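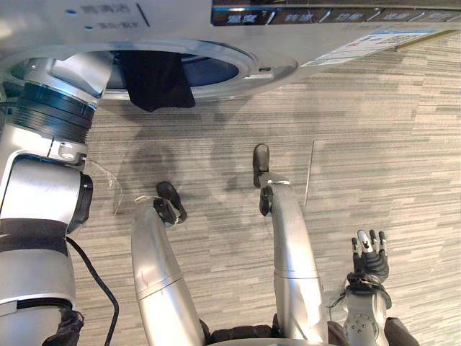 Head cam, arm in the drum, black cloth over the lip of the door.

Gripper trials, laundry round

Quick page, more to come when I get the rest sorted. We're comparing hands for the Plollik laundry work and this is the cloth part. Rigid stuff was done back in August, see the older gallery. Cloth is a whole different animal – no edges where you want them, and it folds over itself every time you let go.

Candidates: the Citik two-jaw, the Emisden suction cup (don't get me started) and the multi-finger hand. Same arm settings, same controller, 10 tries per hand on the pull from the drum, then 10 more on a pile. Black cloth on purpose, worst case for the cameras.

Head view first because that's what the operator gets. Looks straight down past the arm to the legs and the carpet. Good for lining up with the door, not much use once the hand is inside the rim. You lose the fingers completly and end up going by feel, except there is no feel. Wanted to tilt the head up a bit, but then the near side of the floor goes and you can't tell where the feet are. Left it steep.

Cable on the left arm needs a better route. It loops out to the side, fine for a test, not fine for a whole day. On the list.

Wrist view next. Much closer, and the one I'd keep if we could only keep one.
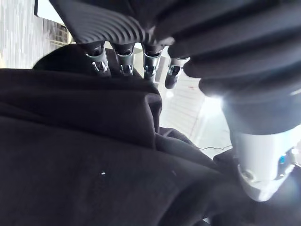 Posted by the Moldovan bench team, 18 Mar 2019

Fingers over the pile. Four of them in view, pointing down at a raised fold, and that fold is what you want. Go for the flat part and the tips just skate. Took us too long to work that out.

Things noted so far:

Glare on the black sleeve. Exposure gets pulled around by it and the cloth goes to mush in the shadows. Trying a fixed exposure next, maybe a matte wrap on the white parts.

Two-jaw is quicker to close but drops thin cloth. Multi-finger holds on better, slower to set up. Suction – no. Not on this fabric.

Wrist cam lag was fine after we dropped the resolution. Head cam still stutters, might be the hub.

Log is at 536 lines now and half of them are me typing "again". Will clean up before anybody else has to read it. Score sheet has 18 columns, will cut that down too.

Next up: same hands with towels, then socks if the schedule holds. Full numbers go on the Plollik page once teh second operator has done their set.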